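What we're buying this year, and what we're putting off 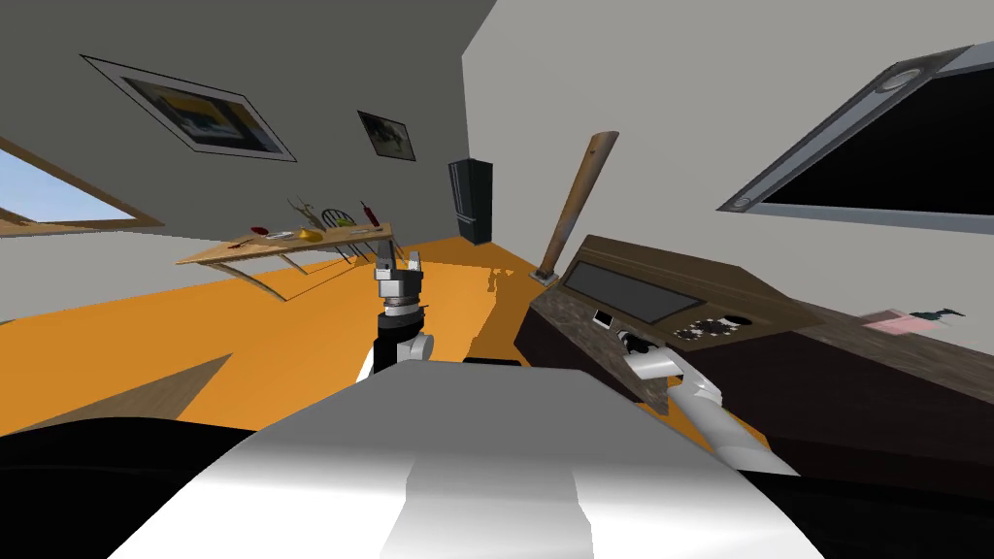 Every May I sit down with a cup of tea and the equipment list, and every May the list is longer than the money. This year we had 65 requests from the lab and room, on paper anyway, for nearly half of them. So I thought I'd use my corner of the newsletter to tell you where things landed, partly so that you don't all have to stop me in the hallway (though you're always welcome to, I do enjoy it).

The big one is the second arm for the household bench. Mayu Tsuji has been making the case for it for as long as I've known her, and she made it very well again this time. What changed my mind was the simulated kitchen. She and Waqas Memon have had the two-armed model working in there all winter, with the stove counter on one side and the table over by the window, and they've been able to try out reaches and mounting heights that would have cost us a good deal of bracket metal to try for real. They came to the meeting with a drawing, a height for the shoulder plate and a list of parts. I can't tell you how much easier it is to sign for something when it arrives like that!

We asked for prices from Varkside and from Samonte. Varkside was a little cheaper on the arm itself, but their quote left out the controller and the cabling, and once Tahmineh Akbari had patiently added those back in, the two came out close enough that delivery decided it. Samonte can ship in 56 days. We've gone with them, and the order went in last week.

Please do read the next bit if you run anything in simulation. The shared computer is full, or near enough to it that Mojtaba Soltani has begun sending me graphs. We logged 176 overnight jobs last month, and a fair number of them sat in line until lunchtime. I've set money aside for one new graphics machine this year and penciled in another for next. Until the first one is up, could you keep the longer kitchen runs to after 6 p.m., and clear out old renders when you're done with them? Mojtaba will help you work out what's safe to delete.

Now for what we're not buying. The mobile base from Skarnalen is on hold. It's a lovely thing and I had a very nice afternoon watching it go up and down the loading bay, but the service contract runs year after year and I don't want to promise money I haven't got. Kaede Kubo is asking whether they'd lease us one for 30 days in the fall, and I'll report back.

Spare gripper fingers are coming out of the ordinary supplies budget from now on, so you don't need a form for those. Just tell Kaede what you've used. The Isden toolboxes are on the same footing.

Requests for the next round can come to me any time, and a rough one is fine.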